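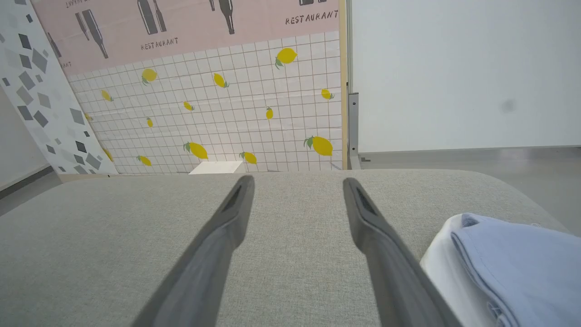
Subject: Re: [collect] Episode boundaries for the folding set
From: Halima Magesa
To: collect list

Brisa Manríquez wrote:
> I merged the August batches from Trirko and Namboodiri last night.
> The total is 2,424 episodes before filtering. The length histogram
> has two humps and I think it comes from where people press stop.
> Some operators end when the cloth is released, some end when the
> arm is back home. Do we want to fix this in the trimming script or
> in the instructions? Also, 117 episodes have no task string at all.
> Can I drop them?

Please don't drop the 117 yet. I looked at the start times and they sit in one block on the Trirko station. The config there was reloaded without the prompt field, so every episode after the reload was written with an empty string until somebody restarted the logger. The operator sheet lists the tasks in order for that block. If the order matches the episode numbers we can fill the strings from the sheet. I will do it by hand and put the result in a separate column (task_recovered) so it can be excluded later.

On the boundaries: both. The script can trim the trailing part where joint velocity is under threshold, but it can't tell a finished fold from a pause in the middle of one. Filetti tried velocity alone on the towel set and it cut a good number of episodes right before the second fold, when the operator had stopped to look. So the rule for operators from now on:

- start recording with the arm at home and the gripper open
- stop recording after the arm is back at home, never at release
- if the cloth leaves the cushion, end the episode and mark it failed; do not pick it up and continue

I would then trim the return to home in post, keeping 3 seconds after the last gripper opening. The untrimmed files stay on Prodstead under raw/ and nobody edits those.

A separate point on the wrist view. From low poses the fingers reach toward the middle of the cushion, and the printed panels behind it take up a large part of what remains. The lemon tile panel has a lot of strong edges and I would expect a small encoder to latch onto it. We have 4 backdrops in rotation, but the rotation is done per session, and sessions are also split by task. That means backdrop and task are correlated in the current set. A policy could read the task off the wall – I have not tested this, but it is cheap to check. Train a classifier on the first image of each episode with the cloth region masked out and see if it predicts the task string above chance.

If it does, we should swap the backdrop inside a session, every time the operator takes a break, and log the backdrop ID with the episode. The field exists in the schema already (scene_bg) and is null everywhere.

Same concern for cloth color, smaller. Please record which pieces are in the stack and in what order at the start. Top to bottom, one word each is enough.

Brisa, can you hold the merge under a temporary name until I have the recovered strings? I also need the split file you used, the one in the repo still has the old episode numbering.

Halima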